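Gripper comparison, simulated bench, September round
Checked by: Vernon Campbell
Units: Felero two-finger, Faken two-finger
Controller: Prekel, same build for both

## Before the run

- [x] Emergency stop in the software halts both fingers. Tested open and half closed.
- [x] Joint limits loaded from file. The Faken file had the old wrist limit. Corrected.
- [x] Wrist camera view saved at the start of each trial.
- [x] Random seed written down: 1761.
- [ ] Finger force capped. Felero yes. Faken only warns and carries on, so this stays open.

## Floor pick-up

The small-parts test uses the plank floor with overhead shadows left on. I would not pass a gripper on the evenly lit floor alone, as the detector has a much easier time there. Thin sticks and very small dark pieces are the ones to watch.
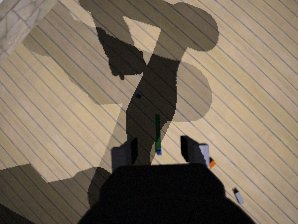 Each gripper gets 200 attempts with the same layouts in the same order. A pick counts only if the part is still held after the lift and the short pause.

- [x] Fingers fully open before descent. Both fine.
- [x] Body stays clear of the floor at lowest point. Felero is close at steep angles. Raise the approach height one step.
- [x] No contact with parts outside the gap on the way down. Faken nudged neighbours in 62 attempts. Too many, see below.
- [ ] Dark parts found in shadow. Neither passes. Felero held 124 parts over the whole set, and most of its misses were dark ones.

## Comments

The Faken nudging looks like a path problem. It comes in from the side and swings late. Rerun with a straight descent before anyone marks it down for the fingers.

Bélanger pads have been asked for on both units. Do not fit them until the force cap is sorted.

## Still to do

- [ ] Faken force cap, then repeat the stop test
- [ ] Repeat small parts with shadows off, same seed
- [ ] Send both logs to Prekel with the wrist limit note

Signed: V. Campbell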